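Garnurer Talk > City Hall & Elections > Charter amendments

Charter vote in May: anybody read the whole thing?

porchlight_88
OK so I finally sat down last night and read the proposed amendments to the Garnurer city charter, all of them, including the appendix that looks like somebody scanned it sideways. I went in thinking I was a yes on everything and now I'm a yes on maybe half.

The one everybody talks about is the elected mayor. Fine, I'm for that. Right now the council picks one of its own and I find out who it is when the water bill letterhead changes. But tucked in behind it is the section on recall petitions, and I don't love it. The signature threshold goes up, and the time you get to collect them goes down from 90 days to 60. Why are those in the same question? I can't vote for the mayor part without swallowing the recall part.

Am I reading it wrong? I'd like to be reading it wrong.

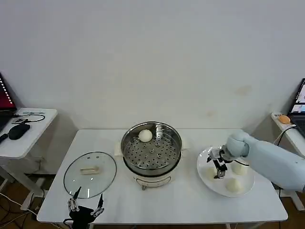

tallgrass
You're reading it right. I asked the city clerk's office the same thing by email and the answer I got was that they were "related subjects." I guess if you squint. An elected mayor is a person you might want to recall someday, so they get bundled. I'd have split them into 2 questions and let people sort it out.

I'm still voting yes, though. I've waited for this since I moved to Serrano and I'm not going to wait for another round because the packaging is ugly.

kettle_road
Well I'm a no, and I'll say why so I don't get called a crank again like in the last thread.

The elected mayor thing sounds great until you ask who has the money to run citywide. Right now a person can knock on every door in their own district and win. I've seen it happen in mine. Run the whole city and you need mailers, you need yard signs on both sides of the river, and you need somebody to pay for them. I can think of one company that would be very happy to pay for them and it has Gokgate painted on the side of its trucks.

And yes, the recall part is bad too, so for me it's two strikes in one question.

porchlight_88
I didn't call you a crank! That was somebody else. I did say you were being dramatic about the parking meters and I'll stand by it.

The money point is fair. I hadn't thought about the district thing. Mine has been uncontested the last few times, so door knocking isn't much of a feature around here.

tallgrass
kettle_road, Gokgate already gives to council races, it's in the filings. You only need to keep a few council members happy under the current setup. Seems to me it's cheaper to lean on four people in a room than to win over a whole city. I could be wrong.

slow_ferry
Long time reader, hardly ever post. I grew up in Grirkow and we did this exact switch when I was in high school. What I remember is that the first race had a pile of candidates and the winner got in with a pretty small share, and then people spent years complaining that hardly anybody had voted for the guy. So my question is, does ours have a runoff? I looked and couldn't find one.

porchlight_88
Ooh good question. Going back to look.

OK back. No runoff. It's section 4, way down, "the candidate receiving the greatest number of votes shall be declared elected." So with six people running you could win with not very much at all. The last council race in my end of town was decided with 1,209 votes total and I remember thinking that was a sad little number for a place our size – imagine splitting something like it six ways. 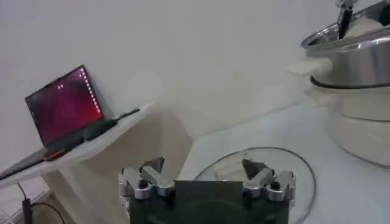

I'm a little annoyed because a runoff was in the first draft. I still have the printout from the fall meeting, and it's right there with a line about the top two going on to a second round. Somewhere between then and now it got dropped, and the summary they mailed us doesn't say a word about it. Maybe there was a cost reason. If so I'd have liked to hear it.

kettle_road
See, now who's being dramatic.

But yes, I remember that draft. I believe it got pulled at the late meeting, the one that ran past 11 p.m. I'd gone home by then. I'd bet most of the audience had too.

tallgrass
I stayed for that one. They talked about the runoff for maybe ten minutes. One council member said a second election was too expensive, another said turnout would be terrible, and they voted to take it out. It wasn't sneaky, it was just late. The minutes are on the city site if you click far enough (under Archive, not Meetings, don't ask me).

slow_ferry
Thanks, found them. Not thrilled, but at least it's written down.

Can it be added later? Like, if this passes, could we fix the runoff next year?

tallgrass
Yes, either the council puts it on the ballot or there's a petition. The petition to get this one on the ballot had more than 700 signatures, so it can be done. The work was mostly standing outside the grocery store in the cold.

kettle_road
Or you vote it down and tell them to bring it back with the runoff in and the recall part out. I don't see why we have to buy the car and then ask for the brakes.

porchlight_88
Because last time it got voted down they didn't bring it back at all for years! I do get what you mean, and I've gone back and forth on it twice since lunch. I think I'm at a grumpy yes. I'm going to write to my council member about the recall days first and see if I get anything besides the form letter.

Does anybody know if the polling place for Serrano is still the school gym? The card they sent me has the old address on it.

slow_ferry
Mine says the library annex, but I'm on the other side of the tracks from you. I'd call and check.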